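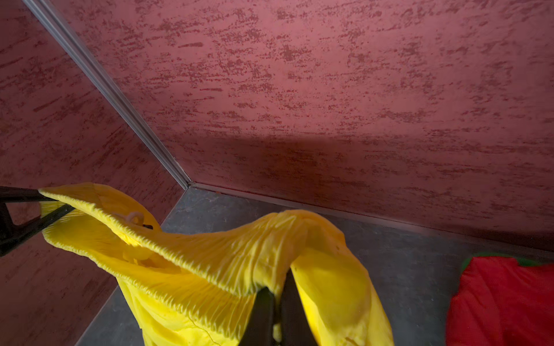
Francine Ross argued that a garment with a gathered opening should never be treated as a flat piece, as the cloth near the rim and the cloth further in do not want to lie the same way. Her remark shaped how the present section was organised, and we return to it under folding order.

Research > Household Textiles > Handling of Gathered Garments

4.2 Gathered openings

Figure 4. Yellow garment held at two points along a gathered opening. Small ruffles line the rim and close-set pleats run inward from it.

The Fliltdale household study collected 161 garments from laundry and storage areas. Items with gathered openings were assessed separately from those with flat hems. Participants were asked to open each item, straighten it and fold it for a drawer, in whatever manner they used at home.

When such an opening is held at two points, the edges between them may separate and hang slack, as in Figure 4. The ruffling along the rim is fine in some parts and deeper in others. Colour also has a bearing on the task. In a bright yellow fabric the grooves between pleats take on a darker golden-olive tone, and several participants reported that they could find the rim more easily in plain, light-coloured cloth than in prints.

Two folding orders were recorded. In the first, the opening was drawn out sideways and the body of the garment was folded up to meet it. In the second, the body was folded first and the gathered edge was tucked in last. The second order was favoured by participants with shallow drawers, including those in the Gotoden flats. Ross regarded it as the sounder practice for soft fabrics. Hiebert preferred the first for children's clothing, and we did not find sufficient grounds to recommend one over the other.

Items set aside unfolded were excluded from the comparison and are discussed in Section 4.3.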